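Emptying the Work Backpack: A Field Guide for the Reluctant

Filed under Tips by Khairul Tarigan
Updated 8/22/22

A backpack that goes to work and back every day gains weight the way the rest of us do, a little at a time and mostly from snacks. Mine had reached the point where I leaned when I walked. I had been blaming the laptop. The laptop was innocent.

What follows is the routine I now use. It takes 12 minutes if you don't stop to read anything you find, and an afternoon if you do.

Start with a table

Not the floor, not the bed. On the floor you will kneel on a pen cap. On the bed everything slides into one warm pile and you end up sleeping beside a stapler. A plain, pale tabletop is best, because dark crumbs and black cable ties show up on it and you can be properly ashamed of them.

Clear enough room for the bag and for everything that will come out of it, which is more than you think. If there's a cup on the table, push it well to the back. If there's liquid in the cup, drink it first. I say this as a man who once rinsed a passport.

Open every zipper before you take anything out

Go from the biggest compartment to the smallest and leave them all gaping. Bags have pockets you have forgotten. My old Herrero had one behind the back padding, and I found it four years in, with a bus transfer inside and a mint that had become part of the lining.

Then empty the big compartment by hand and turn the bag upside down for the rest. Hold it by the bottom corners and shake. Holding it by the straps only makes the straps longer.

Three piles and a trash can

Goes back in: things you have used this week. Be strict. "Might use" belongs to another pile.

Lives elsewhere: scissors, other people's chargers, the good tape measure, any cutlery.

Needs a decision: receipts, mystery keys, single gloves. Put these in an envelope and write the month on it. My envelope says August. If you haven't opened it by the time the month comes around again, you have made your decision.

Trash goes straight into the can. Don't make a pile of it, or you'll start picking things back out.

Cleaning the bag itself

Brush out the seams with a dry toothbrush, working from the top down so the grit ends up in one corner. A vacuum with the narrow nozzle does it faster, but check first for earbuds.

For the outside, use a damp cloth and a drop of dish soap. Wipe the shoulder straps twice. They spend more time against your neck than your shirt collar does, and you wash the collar, I hope. Check the label before you try anything wetter than that. I put a Vuken bag through a warm cycle once and it came out in the shape of a different bag.

Rub a plain wax candle along any zipper that sticks, then run the slider back and forth until it stops complaining. Keep the wax off the fabric.

Let the whole thing dry open, and don't hang it by one strap unless you want one long strap.

Repacking

Heavy and flat goes against your back. Light and lumpy goes toward the front. The water bottle goes outside, always, no matter how good its lid is. The lid is lying.

Give the front pocket to things you reach for standing up: keys, badge, pen. One pen. I have tested this over a long career and I have never needed the second pen at the same time as the first.

Anything with a wheel or a button gets its own small pouch. A computer mouse loose in a backpack will click itself silly and switch on whatever light it has until the battery gives out. An old sock works fine. A clean old sock works better.

Flowers ride in the hand. I have tried them in the bag with the heads poking out and the zipper pulled up to their chins, and they arrived looking like they'd been in an argument. Lay them on the table while you pack and pick them up last, along with your jacket, so that you have to look at the table before you leave.
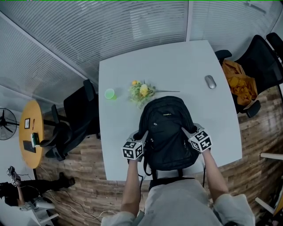
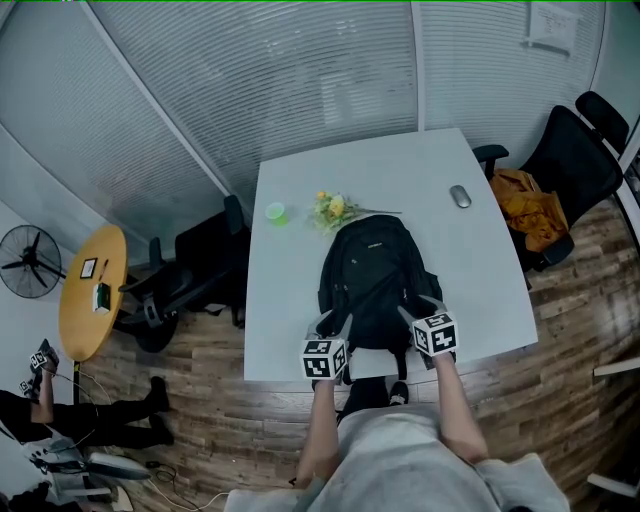 Bag front and center, cup, flowers and mouse toward the back.

More in Bags, Closets & Other Dark Places

The seven-hook hallway, and why you only need four of them
Getting the smell of Cider the dog out of a canvas tote
What the people at Clurkley Luggage Repair can fix, and what they will only sigh at
Lunch boxes: a cautionary shelf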